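Search this site Enter keywords Go

Filed under: Course notes, Consumer Economics 221, Unit 3

Repair or Replace: What the Numbers Leave Out

Notes for the second half of the unit. Read them before the seminar and bring the worksheet from last time.

We ended with the standard rule of thumb: if a repair costs more than half the price of a new one, buy the new one. I want you to distrust this rule. It gets repeated in magazines, on store websites and by relatives, and I have yet to see anyone show where the half comes from. Why not a third? Why not two thirds? A rule with no source should be treated as a guess with good manners.

The first problem is the price of "a new one." New compared to what? Say your washing machine cost $400 and has run for several years. The store no longer sells it. The closest model has features you did not ask for and a price to match. If you use that price, repair looks cheap. If you use the cheapest machine on the floor, repair looks foolish. The rule gives both answers and sounds equally sure each time.

The second problem is time. A repaired machine is an old machine with one newer part. A new machine is an unknown. People who sell new machines talk about the first fact and people who sell repairs talk about the second. What you need is cost per year of remaining use, and remaining use is exactly the number we don't have. Makers have some idea from warranty claims. They rarely share it.

Case: Mendbridge

Mendbridge is a repair chain that puts a "savings" figure on every receipt. Look at the sample in your packet. The figure is the list price of a replacement minus the repair bill. Notice what is missing: the customer's hours, the trip, the chance of a second failure, and whatever the customer would really have paid, which is seldom list price. I don't say the company is lying. I say the figure can't be anything but flattering, and a measure that always comes out in favor of the one doing the measuring should make you nervous.

Case: Bevus

Bevus sells extended coverage on small appliances. Its leaflet claims that customers with a plan are "2 times as likely" to have an item repaired. Twice as likely as whom? People who buy plans may take better care of things, or buy pricier things, or simply worry more. We covered selection in Unit 2. Go back to it if this paragraph feels new.

Computers are the hard case

Most goods fail by breaking. Computers also fail by falling behind. The hardware can be perfectly sound and the owner still replaces it, usually on the advice of someone selling hardware. On the other hand, a desktop is one of the few household goods still built from parts that a patient amateur can get at and swap.

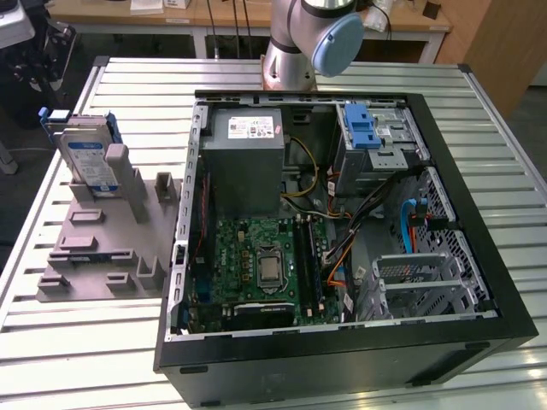
So the choice is seldom repair or replace. There is a third option, partial upgrade, and the half-price rule has no place to put it. If you add memory to an old desktop, have you repaired it? Nothing was broken. Have you replaced it? Only a little. Surveys that offer two boxes will force this into one of them, and then someone will draw a chart.

The same goes for claims about waste. "Keeping a computer one more year" is said to be good for the planet, and I suspect it often is — but the size of the benefit depends on what happens to the old one, how much power each machine draws, and how many hours it runs. Ask for all of those before you repeat a figure.

For the seminar

Pick one item you own that has been repaired or thrown out. Write down what you knew when you decided. Do not add what you learned later. Then apply the half-price rule using two different replacement prices and see if the answer holds.

One page is plenty. Late pages lose marks as usual.

Tags: repair, durable goods, warranties, handouts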